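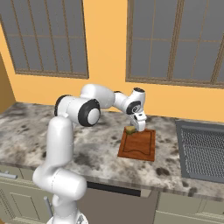

HOW MACHINES WORK: Looking after a robot arm

Hello! I'm Zofia Ziółkowski and I look after robot arms at a workshop in Soltovbridge. Some of my arms are made of metal and live on a bench. One of them lives inside a computer, in a pretend kitchen, and it needs looking after just as much as the others do (sometimes more!).

We call it Inum. It's a white arm with black bits at the joints, and a joint is a place where it can bend, like your elbow or your wrist. Hold your own arm out and have a go at bending it everywhere you can. Shoulder, elbow, wrist... Inum does the same sort of thing, with a gripper on the end where you've got a hand. The gripper has two fingers. Try picking up a rubber using only your thumb and one finger and you'll know how Inum feels.

Before Inum can do anything useful I have to set it up. First comes the base, the round part at the bottom. If I put the base in the wrong spot the arm can't reach the chopping board, or it bumps its elbow on the worktop. I moved it a tiny bit at a time all one August morning and drank far too much tea.

Next I teach it where "home" is. Home is the pose the arm starts from, and every joint has a number for it. When the numbers are right, Inum knows where its fingers are. When they're wrong it reaches for the board and pinches the air next to it, which is very funny the first time and not so funny the tenth.

Then there's the squeeze. The little yellow-green thing in its fingers is what I use for checking that. Too gentle and it drops. Too hard and, in a computer world, it can shoot off across the room like a wet bar of soap! So I ask Inum to pick it up and put it down on the board 50 times, and I write down every slip. In my last big check it did 927 goes altogether, and my notebook is nearly full.

What about repairs? A pretend arm never gets rusty and never needs oil, but its instructions can go wrong. Last time the trouble was on line 731, where I'd typed a minus sign that shouldn't have been there, so the wrist turned the wrong way. I found it just before lunch, fixed it, sent Inum home and started the test again from number one.

Next time: the metal arms at Flerkdale, and how to clean a gripper with a toothbrush.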